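Multi-finger hand or two-jaw gripper for thin trash bags?
Posted 20th September by ribbed_finger in Arms and Hands

I'm trying to settle on end effectors for a two-armed robot on legs. The job is to put a used bag into a pedal trash can and, later on, fit a new one. The can is a yellow one with the pedal at the front, standing on carpet by a partition wall. The bags are thin translucent blue ones.

I have two options on the bench. One is a pair of Skekska multi-joint hands with ribbed fingers. The other is a Vudwood two-jaw gripper with flat rubber pads. Both run from an Ostard controller. The Vudwood closes faster and was easy to set up, but in 11 of our trials the bag slid out from between the pads when the arm swung over the can. The Skekska holds a crumpled bag better but won't always let go of it. The plastic stays hooked on the ribs and comes back out with the hand.

Has anyone compared these on thin film? I'd also like to hear how people place the camera. Mine is in the head and looks down over both arms, and once a hand is near the pedal I lose sight of part of the floor.

lowtorque_ann
Keep the hands. We went through this with grocery bags and a flat pad has too little to hold on to unless you bunch the plastic first. With the hands, the release trouble is mostly in how you open them. If all the fingers open at the same speed the film stays stretched across them. On the Ostard you can set a delay per finger. I open the thumb first, wait, then the rest, and turn the wrist while they open. We use a full 180 degrees, slowly. Less may do for a small bag.

Also check what grip force you're closing with. The default is for rigid parts. Dropping it to 2 newtons at the fingertips was enough for an empty bag and it stopped punching holes.

For the camera, I would leave the head one where it is and add a small one at the wrist. We use a Galang clip mount. It does get in the way when you reach low, so put it on the outer side.

bench_four
two jaw gripper with foam tape on the pads. cheap and works

ottoman99
Agree on the hands, but I'd look at the pedal before spending more time on grip. If you press it with a fingertip you load one joint at a bad angle. Use the foot, or a closed fist – and if it's the foot, run the balance test on that same carpet, since hard floor results don't carry over. Hold the bag off to the side while you do it. A loose loop of plastic in front of the camera will spoil your pedal detection.

I have no experience with the Vudwood.

Comments (3)

ribbed_finger: Thumb first made a difference. 5 clean releases in a row with an empty bag. Full bags still to do.

pallet_jack: Foam tape picks up carpet fluff in no time, just so you know.

lowtorque_ann: Good. Save the finger delays as a profile, the Ostard drops them on restart.

Contact | Copyright Arms and Hands help pages | Back to top

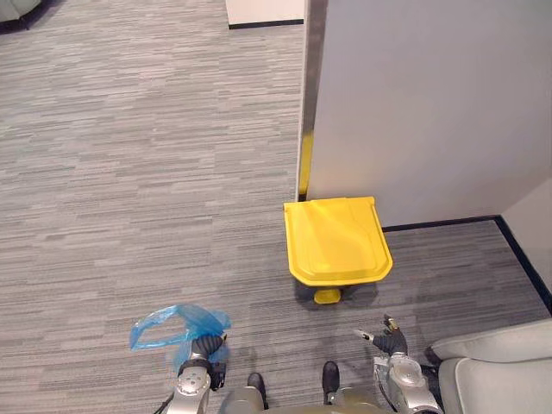 Page last changed: November, by ribbed_finger (comments added)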